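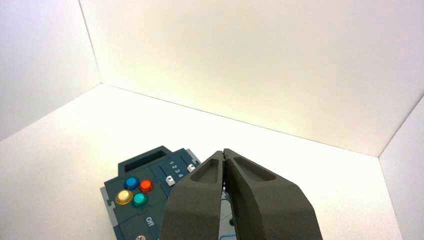

Section 4: Fitting and setting up your Tellotska heating controller

Right, you've read the bits about what's in the packet and where the controller can go, so now we get to the proper job. I'm Nives Tedesco and I wrote this guide after fitting the Tellotska in my own house, then my mum's, then a chilly village hall that I'd rather not talk about. The factory leaflet is fine if you already know what you're doing. I didn't, so I've written down everything I wished I'd had in front of me.

Allow an afternoon. You can do it faster, but you'll want tea.

Before you start

You'll need a small flat-headed screwdriver, a medium crosshead one, a pencil, a spirit level and a torch. If you're swapping out an older Plarex controller you can keep its wall plate, as the screw holes line up with the Tellotska (the Seo plate doesn't, so if you have one of those, take it off and fill the holes).

CAUTION: Switch off the heating at the fused spur AND at the consumer unit. Both. Then check with a proper voltage tester that the wires are dead. If you don't own a tester, or you open the old controller and find something that doesn't match section 3, stop and ring an electrician. Old houses are full of surprises behind the plaster.

4.1 Taking the old controller off

1. Write down your current programme times if you want to keep them. I forgot, and we had hot water at four in the morning for a week.

2. Take a clear photo of the wiring. Take another one. The first will be blurry.

3. Loosen the two screws under the old controller and tip the bottom edge towards you. It should lift off its plate. Some older ones have a clip at the top as well, so if it won't budge, press down on the top edge as you tip.

4. Label each wire with a bit of masking tape before you undo it. Use the terminal names (L, N, 1, 2, 3, 4) and not the colours. I've seen a blue wire doing a brown wire's job more than once.

Note: If there's a loose bare earth wire parked in its own terminal, leave it there. The Tellotska doesn't use it, but it still needs to be held safely.

4.2 Putting up the wall plate

1. Hold the plate against the wall with the terminals along the top. Check it with the level and mark the holes in pencil.

2. Leave at least a hand's width clear on the right-hand side, or you won't get the cover off again when you need to change the backup battery.

3. Drill, plug and screw. The plugs in the packet are all right for brick. For plasterboard, I'd buy the Dura ones with the wide wings – the supplied ones just spin round and make you cross.

4. Feed the wires through the middle slot and move them up to the terminals. Don't trap any behind the plate.

4.3 Connecting the wires

1. Match your labels to the terminals on the plate. L and N go first, then the numbered ones.

2. Strip just enough insulation for the wire to sit fully in the terminal. No copper should be showing once it's tightened.

3. Tug each wire gently. If it comes out, better now than in January!

4. If you have heating only (a combi boiler, usually), you'll have wires in L, N and 4, and terminal 3 stays empty. Some systems also need a link wire between L and 5. The chart at the back of section 3 shows which ones.

CAUTION: Don't add the link wire "just in case". If your boiler has volt-free controls, it can do real damage. Check the boiler manual and, if it's still not clear, ask the manufacturer before you put the power back on.

4.4 Fitting the controller and switching on

1. Hook the top of the controller over the plate and swing the bottom in until it clicks. Do up the two screws, finger tight and then a quarter turn more.

2. Turn the power back on at the consumer unit, then at the spur.

3. The screen will show all its symbols for a few seconds and then ask for a language. If it stays blank, turn everything off again and go back to 4.3. Mine was a loose N.

4. Set the clock. It will change itself for summer time, but only if you've set the year properly, so don't skip past that screen like I did.

4.5 The installer menu

You get into this by holding the tick and the down arrow together until a number pad comes up. The code is 3000. There are a lot of settings in here and you can ignore nearly all of them. These are the ones I'd look at:

Setting 109 – Frost protection. Leave it on. It wakes the heating up if the house gets very cold, even when you've set the controller to off.

Setting 114 – Early start. With this on, the controller works out when to fire up so the room is warm by the time you've asked for. It takes a week or so to learn your house and behaves a bit oddly until then, so please give it a chance before you turn it off in a temper.

Setting 667 – Pump exercise. Runs the pump for a minute each day through the summer so it doesn't seize. Mum's was switched off when we came to it, and I've no idea why. Turn it on. If you hear a hum from the airing cupboard at lunchtime in the middle of a heatwave, you'll know what it is.

To leave the menu, hold the tick until the normal screen comes back. If you just walk away, it goes back by itself after a few minutes but doesn't save anything, which I found out the slow way (twice).

4.6 Pairing the room sensor

1. Put the batteries in the sensor and stand within a couple of steps of the controller.

2. Press and hold the button on the back of the sensor until the light flashes green.

3. On the controller, choose Add sensor and press the tick. You should get a beep from both.

4. Carry the sensor to the room where it's going to live and wait for the signal bars to settle. Two bars will do. With one bar it'll work most days and sulk on the others, so try a different shelf.

Note: Keep the sensor away from radiators, sunny windowsills, televisions and draughty doors. Chest height on an inside wall is best.

If your sensor was made before April it may need its button pressed twice at step 2. The date is on the sticker inside the battery cover.

Setting your daily times comes next, in section 5.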